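Bag week, notes before I forget them

Quick one, typing this on the bus. Back on episodes since Saturday and my shoulders know it. The target is 200 good demonstrations of opening the green bag, and I thought that sounded easy. It is a bag. It has a zipper. I open bags all day long.

Well. Opening a bag through a pair of grippers you're steering from a chair is another thing. Kieran Clegg did the first batch and left me a note that just said "go slow at the zipper, go fast everywhere else" and I ignored it for most of a morning. Should of listened.

The task as written: reach in, get hold of the bag by the rim, steady it, find the pull, open, let go, back off. Each run gets one line of text to go with it. We record joints, grip width and all the cameras together, and if any one of them drops the run goes in the bin.

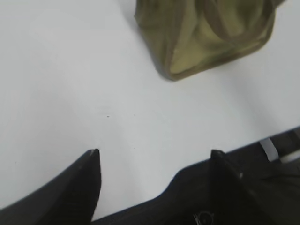
The binning is what eats the day. First session I kept 12 out of 30. Not because the arms did something awful, mostly it was me. Hesitating. Hovering over the rim for ages deciding where to pinch. Slamet Ginting trains the policy and he can spot a hover in the plots straight away, flat line, flat line, then a jump. He says a model that eats a lot of hovering learns to hover, and then you have a robot that stands over a bag thinking about its life. So: decide first, then move. If I have to think I stop the episode and start over.

Other thing I keep re-learning – start poses. It's so tempting to put the bag back in the same place each time. Same angle, same slump. Runs go quicker and you feel like a genius. Then Slamet tests on a bag turned a bit sideways and the policy grabs air. We had exactly this in May with the Padau set, all that work and it only knew one spot on the table. Now I shuffle the bag between every run, near, far, turned, squashed a little, and I do it before I look at the screen so I'm not choosing the nice ones.
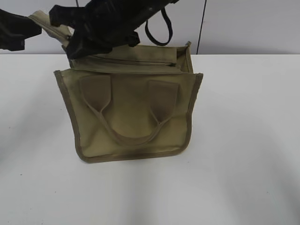 Soft stuff is a pain, basically. With the Rosero blocks you knew where a thing was and it stayed that shape until you put it down. A bag goes somewhere else the second you touch it. Pull up on the top edge, like the gripper is doing there, and the whole opening stretches and goes skewed, so whatever plan you had for the zipper is now a plan for a different bag. Kieran's trick is to lift less than you want to. I'm trying. The handles hang down the front and make a nice big loop and of course my eyes go to the loop every time, but the loop isnt the task. Writing that on a sticky note for tommorow.

Grip width, while I remember. I was closing all the way on everything out of habit. On fabric you can't see much difference from the overhead view but in the log you can. Half my early runs have the grip command pinned at the bottom the whole way through, which teaches nothing. Now I ease off between grabs and log a proper open before I move to the next spot. Slower. Slamet is happier. The wrist view is the one to watch for this, I keep it big on the left monitor and shrink the rest.
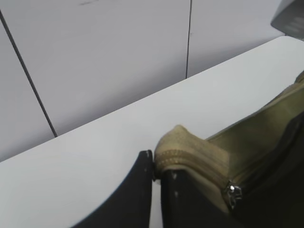 What goes in the bin and what stays

Bin: dropped camera. Long hover. Bag slid off where neither arm can get to it. Me bumping the desk.

Keep: a missed grab where I recover cleanly. This was an argument. I wanted to toss them all because they look ugly, Slamet wants them because the policy is going to miss too and it needs to have seen somebody get out of it. He won. They get a "recovery" tag in Plimovix and he can pull them out later if they hurt. So far 11 tagged.

Keep, second thing: slow but steady runs. Slow is fine. Stopping isn't.

Also – text lines. Please write what happened and not what you meant to do. I found one of mine that said "open bag fully" and the zipper went halfway. If the words and the motion disagree then the words are worse than nothing. Went back and fixed the ones I could find, proably missed a couple. 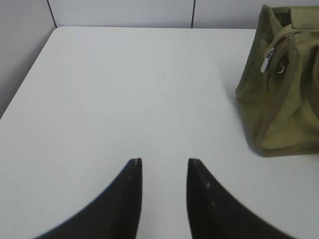
Why not just copy the good runs and add some noise?

Noise on the joint numbers doesn't move the fabric. You'd get new arm paths next to the same old folds, and the folds are the hard part. We do jitter the colors and crop the camera views a little at training time, and that helps with lighting, but for cloth there's no way around sitting down and doing more runs.

Rugemalira is next, same routine with two bags, and I'm told one of them has snaps. Haven't looked at it yet. My stop's coming up so that's it for now, will post the keep rate when the 200 are done.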